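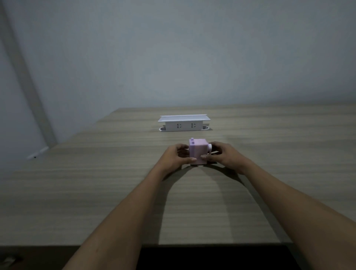 Kokholm is a small school for adults who want to learn to repair household goods. Ailsa Cowie opened it in November with one evening class and a borrowed room, and we now teach three courses in our own building on the harbor side of Botholm. Most class time is spent at wide wooden tables, with the work held in both hands. Beginners start on small things, a lavender plastic box for instance, before moving up to lamps and chairs.

Fees cover tools and glue. Our library holds 1,565 manuals, open to all students.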